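**Anyone else's job turning into watching the sim room?**

**asalside_annie** wrote:

Hi all, long post, sorry in advance! I've been at Sturach on the home help project for a good while, and until this spring my job was setting up a real kitchen for the robots. Carrying stools, wiping counters, resetting everything after each run. Now most of that happens on a screen and I sit next to it with my coffee. Saturday, June 4, 2022 was my first full shift doing nothing but review, so I thought I'd show you my new "kitchen."
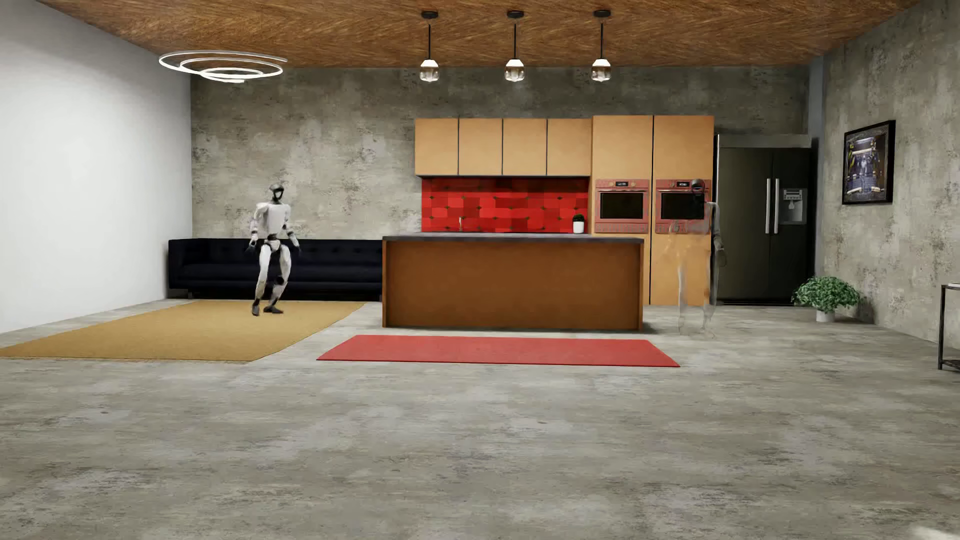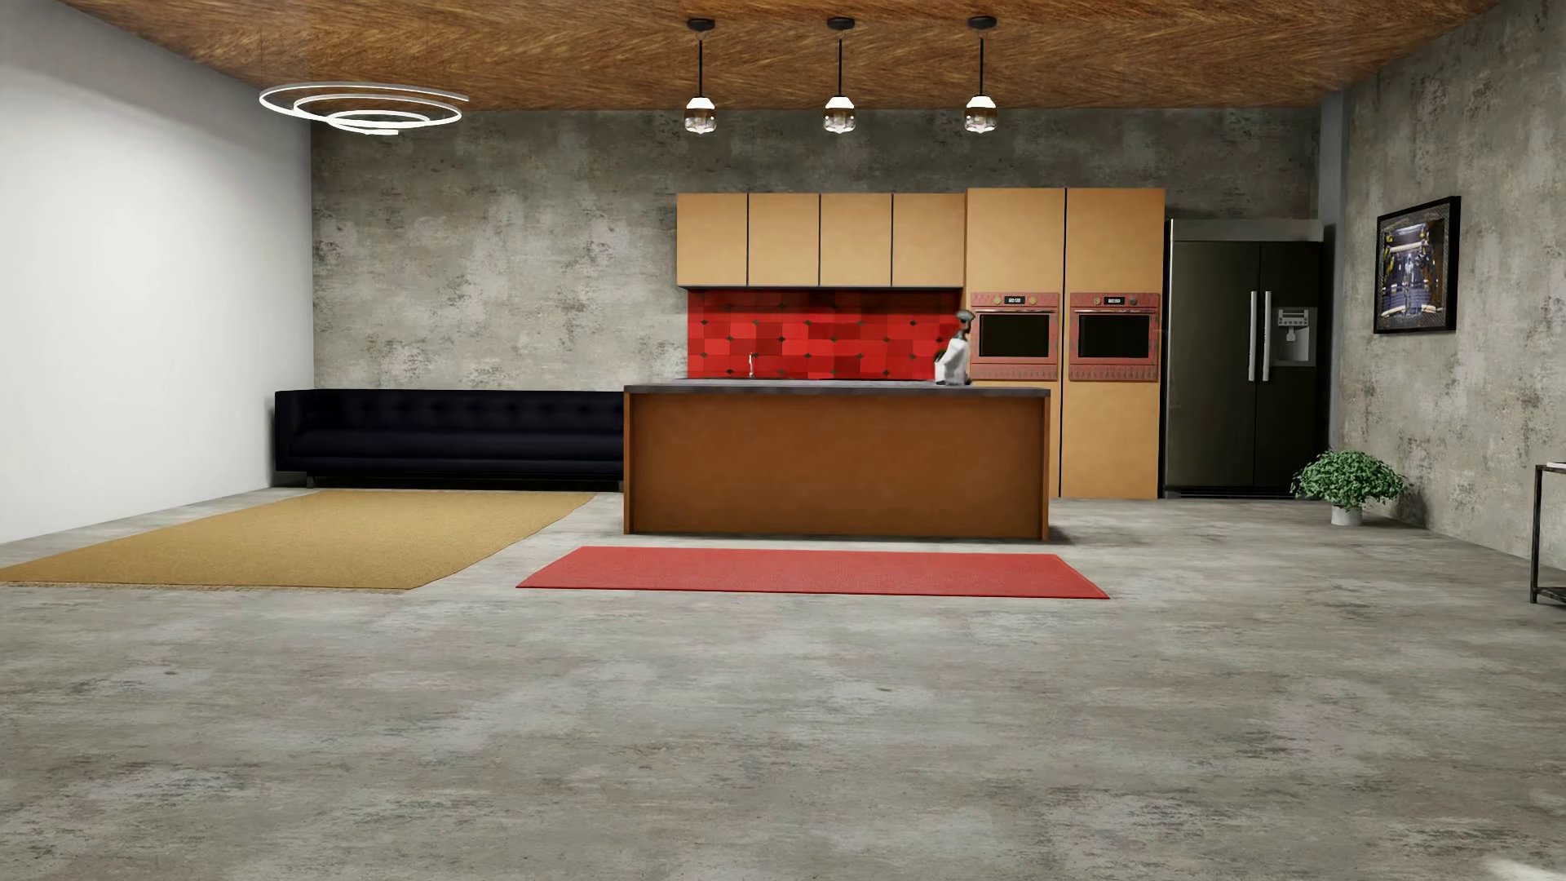
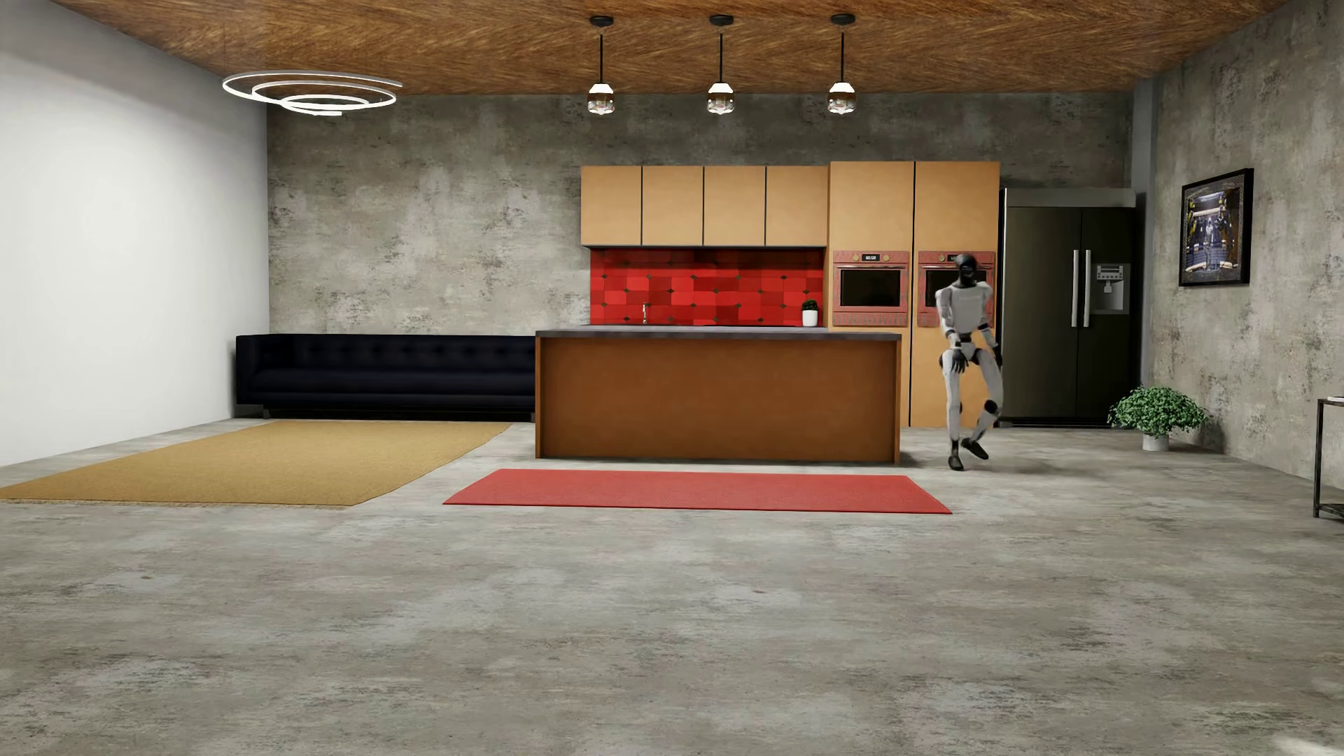

*The simulated kitchen, same room in all three. Walker by the sofa in the first, arm on the island in the second, walker by the ovens in the third.*

My shift had 400 runs in the queue and I tagged each one good, bad or "ask somebody." I don't hate it. My knees are thrilled! But I used to go home knowing what I'd done all day, and now I'm not so sure.

---

**pudano_pete** wrote:

Annie, I went through the same thing at the Pudano warehouse when they brought in the automatic sorters. The first month I felt like a security guard. It got better once they let us write up why something went wrong, instead of just clicking a box. Ask for a comment field. Seriously, it changed the whole job for me.

---

**gearbox_lou** wrote:

I'll be the grump. A comment field is nice, but how many people were on your real kitchen crew, and how many are on review now? Everybody talks about saving their knees and then the schedule comes out one name shorter.

---

**asalside_annie** wrote:

Fair question, Lou. There are still 3 of us, same as before, though one moved over to building rooms (the red tile is her doing, and she is very proud of it). Refilwe Hlongwane runs our group and she's told us the real kitchen stays open for final checks. I believe her, but I also believe she doesn't set the budget.

---

**nwosu_nightshift** wrote:

I'm with Lou on the staffing and with Annie on everything else. At Nwosu we had 90 minutes of training for the switch and then they wondered why our tags didn't agree with each other. Two people would look at the same walk and one would say stumble and the other would say turn. Do you get any practice clips with answers?

Also what's the see-through one by the ovens in your first picture? Ours never shows anything like that.

---

**asalside_annie** wrote:

No practice clips, and now I want some! The see-through one I'd have to ask about. I've been tagging around it, and I don't want to tell you something wrong.

---

**pudano_pete** wrote:

Ask, and then tell us. And Lou, for what it's worth, we lost two spots on days and gained one on maintenance, so you're not wrong, I just don't think it's the whole story. The fellow who got the maintenance spot used to lift boxes next to me and he whistles all day now.

---

**gearbox_lou** wrote:

Good for him. I'd like to hear from the other two.

---

**asalside_annie** wrote:

I would too, Lou. I'm bringing up the comment field and the practice clips at our next group meeting, and I'll post back here when I hear something.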